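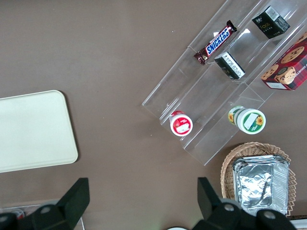 Telmo says I should give the four-day fast a proper chance before I write it off, and that people who have done it sleep like babies by the third night. I told him babies wake up every two hours screaming for food. He said I was being difficult again.

Tuesday, late. I suppose I should put down how this started. Purificación came back from the Mimdale retreat with a booklet and clear skin, and since then half the people I know have given up eating before noon. The booklet has a watercolor of a mountain on the front and costs 15 dollars. I borrowed hers. It says the body carries old meals around for years, like a house with a full attic, and that going without lets it clear them out. I read that page twice looking for a source. There is a list at the back called "Further Reading" and every title on it is by the man who wrote the booklet.

He also claims monks at some abbey lived past 100 on one meal a day, and gives the year as 1525. Who was checking birth dates in 1525? My own grandmother had two birthdays, depending on which priest you believed.

Still, I said I'd try the mild version, no breakfast and nothing between meals, and I've done it for eight days. What I have noticed:

Mornings are fine. I never liked breakfast much, so this proves very little.

By 2 in the afternoon I am short with people. I was short with Nicanor on the phone over the gutter and had to call him back.

I think about food far more than I used to. Yesterday I stood in the Evska reading the backs of cracker boxes like they were letters from home. Before all this I could go past the snack counter and not turn my head. Now I know the whole thing by heart, and which shelf has the sandwiches.

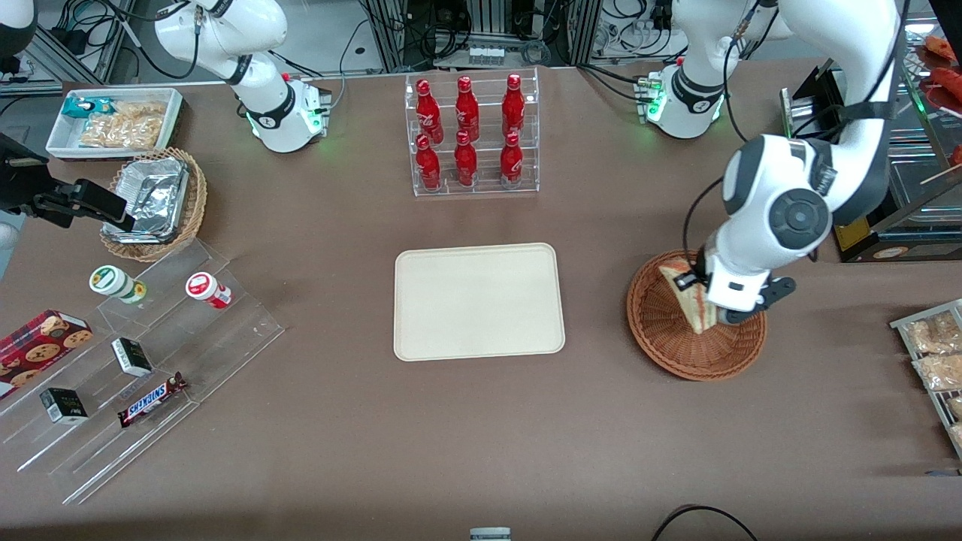
Have I lost any weight? Two pounds, on a bathroom scale that gives me a different number if I lean.

Purificación says the scale is beside the point, the point is clarity. I asked her clarity about what. She thought for a while and said you just feel lighter in your decisions. She then took ten minutes to choose a tea. I love her dearly, and she does look well, but she also had a week off work in the hills with no phone and somebody else doing the dishes. I would glow too. I'd like to see the retreat run again with the same hills and three square meals, and then compare.

Fulgencio Iglesias, when I told him all this over the fence, said his father skipped breakfast for forty years and called it being late for work. No booklet.

To be fair to the thing, and I am trying to be, I have stopped eating in front of the TV, and I don't miss it. The evenings feel longer. I finished the Sotomayor novel that had been on the nightstand since spring (not worth it, the sister did it). I might keep that part. The attic business I don't believe for one minute.

Telmo wants me to start the four days this weekend with him. I said I'd think about it. There is half a potato pie in the fridge that has to be eaten by Friday – that much I'm sure of – and the gutter man is coming at nine.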